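From: Danylo Kovalchuk
To: chores-and-machines list
Subject: Re: Wiping down – are we there yet?

Ildikó Oláh wrote on Tuesday:

> I run a small canteen kitchen and I keep reading that robots will
> soon do the boring bits. Fine, which bits? I don't need a somersault.
> I need the worktops wiped at half past two, properly, corners
> included, without anyone standing over it. Can any of you say
> whether that is possible yet, or should I stop asking?

Please don't stop asking, Ildikó! Wiping is my favourite chore to talk about, and it's a much better test than most of the flashy stuff.

My short answer is "nearly, on a bare flat surface, and no to the corners". I've been playing with wiping in simulation all through April, mostly in the evenings. The job is simple to say: cover the whole surface, keep the cloth pressed down evenly, don't leave gaps between one pass and the next. My last batch was 100 runs and the arm covered the full area in all but 2 of them, which had me grinning at the kitchen table at midnight.

But (and it's a big but) my pretend worktop never has a sticky ring on it. A person feels the cloth drag, slows down and goes over that spot again without thinking. My arm follows its path and carries on, jam or no jam. I've started adding patches with more friction so it has something to notice, and it does now go back over some of them – not well, but it goes back!

Joscha Wegener asked off-list about clearing the surface first. That's a separate job and a harder one, I think. Moving a chopping board is fine. Deciding whether the half-full mug is finished with is another matter, and I get that wrong in my own house.

Uwe, you said the people at Dreßler had tried something like this on packing benches in Omthorpe. Did they wipe by force or just by position? And did they ever get into the edge where the bench meets the wall? I'd love to hear, even if the answer is that somebody did it by hand in the end.

Ildikó, if you could tell us the size of your worktops and what normally gets spilt on them, I'll have a go at a closer match. Soup behaves very differently from flour, and I've only got a poor version of either.

Still from my sim below.

Danylo

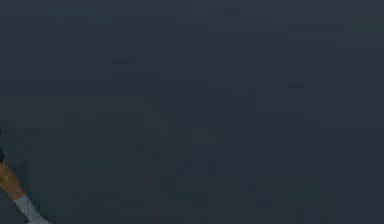
Simulated wiping set-up, arm at lower left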